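Notes from two days at the Korkholm managers' forum

I got back from Korkholm on Tuesday night and I want to write this down before I forget most of it. Work paid for the ticket, and the deal was that I would report back to the team. This is the longer version of what I told them over lunch.

The forum is small as these things go. There were 140 people on the list, mostly department heads and site managers from consumer goods and packaging, plus a few from retail. I knew two of them. The venue was the old concert hall by the harbor, which has good sound and bad coffee. Check-in opened at 8 and the line was already out the door when I arrived.

The first morning was about hiring. The speaker from Elesport, a sports equipment company I hadn't heard of, went through how they stopped using group interviews for store managers. They now have each candidate spend half a day with the team they would be running. The team gets a say, and so does the candidate. She said fewer people accept the job after the half day, and that she was fine with that. I wrote down her point about paying candidates for the time. We don't do that, and I think we should.

After lunch there was a session on running meetings that I didn't get much from. The slides were dense and the speaker read them out loud. I used the time to answer email — I wasn't the only one.

The talk I had come for was Dinesh Sachdeva's, late in the afternoon. He spent most of his career at Rastogi, starting in the stockroom and ending up in charge of operations, and now he coaches new managers. His subject was the first year of being somebody's boss. He talked for 57 minutes without slides.

His main argument was that most new managers are promoted for being good at the work, and then they keep doing the work. The people under them wait for decisions while the manager is busy fixing things personally. He did this himself for two years. What changed it was a supervisor who made him keep a list of every task he took back from someone on his team, with the date and the reason. He still has the notebook. Most of the reasons came down to "faster if I do it."

I have been a manager for a little over a year and I recognized all of it. In August I rewrote a whole supplier report that one of my people had done perfectly well, because I didn't like the order of the sections. I told her it was a small edit. She didn't say anything, and she hasn't volunteered for a report since.

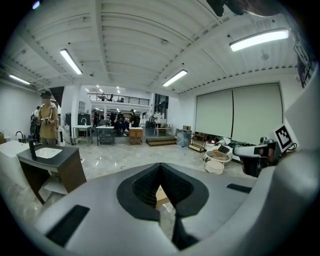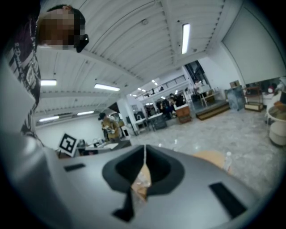

How do you stop taking work back from people when the deadline is real?

Decide before the work starts what would make you step in, and tell the person. If the limit is a missed date or a wrong number, say so. Anything short of that stays with them, even if you would have done it another way. When you do step in, sit with them while it gets fixed.

That is more or less how Sachdeva answered it when someone in the third row asked. He added that you should expect the first few results to be worse than your own, and that you should plan extra time for it. There was some grumbling at this. A man behind me said his customers don't plan extra time. Sachdeva agreed that they don't, and said the time has to come out of the manager's own calendar.

The second day was shorter. A logistics firm called Nomlow presented the results of a staff survey they had done across all their depots. Out of 85 questions, the one that best predicted who would leave within the year was whether their manager had ever asked them what they wanted to do next. Pay was further down than I would have guessed. It is one company and one survey, so I'm not going to build anything on it, but I did put the question on my list for this month's one-on-ones.

There was a panel after that on values statements. Four people on stage, and three of them said the same thing. The fourth ran a family bakery chain and said they had never written their values down and didn't plan to. She was asked how new people learn them and she said they work next to someone who has been there a while. I would have liked to hear more from her and less from the others.

A few practical notes if you are thinking of going next year. Book the hotel early, because everything near the harbor fills up. The breakout rooms upstairs are small, so get there ahead of time if you want a seat. Skip the boxed lunch and walk to the market hall, it takes five minutes. The attendee list goes out a week before, and it is worth reading — I only found out on the train home that someone from our biggest supplier had been there both days.

As for me, I bought a notebook at the station. There are two entries in it so far, both from Wednesday, and both say "faster." I have also given the next supplier report back to the person who should have had it all along, and told her the section order is up to her.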